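Why Do Toys Feel So Different?

Print this page | E-mail to a friend

Close your eyes and stick your hand into a toy basket. Can you tell what you've grabbed? I bet you can! Your fingertips are amazing at this. They are packed with tiny touch sensors that send messages to your brain the moment you press, squeeze or stroke something.

Let's start with fluffy things. A plush duck or tiger is covered in lots of short, soft fibers. They bend when you touch them and trap air in between, and that's why plush feels warm and squashy. Knitted toys are different again. Run a finger over one and you can feel the little bumps of the loops.

Spiky rubber toys look fierce, but go ahead and squeeze! Rubber is made of long, stretchy chains, all tangled up like noodles. Pull them and they straighten out. Let go and – boing – they curl right back.

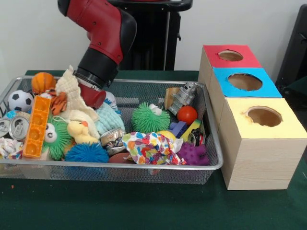 Elvia Pacheco thinks the best toy for a guessing game is the building brick, as you can feel its round studs in a second, and the hardest is any ball, until you find the seams.

Hard plastic doesn't squash the way plush does, so your fingers find edges and corners fast. Metal is fun too. An empty drink can feels cool because metal carries heat away from your skin very quickly!

Now try it yourself. Fill a basket with a big mix of things (nothing sharp), put on a blindfold and ask a friend to time you. We played this at Kulura with a class in October and the room got LOUD.

Comments (3)

Hayley Mapplebeck: We used socks as well. Very tricky!

tigerfan99: i got the duck right away by its beak

Reader from Stakow: My little brother thought a sponge was cake.

Contact us | Copyright Kulura, July 2020 | Back to top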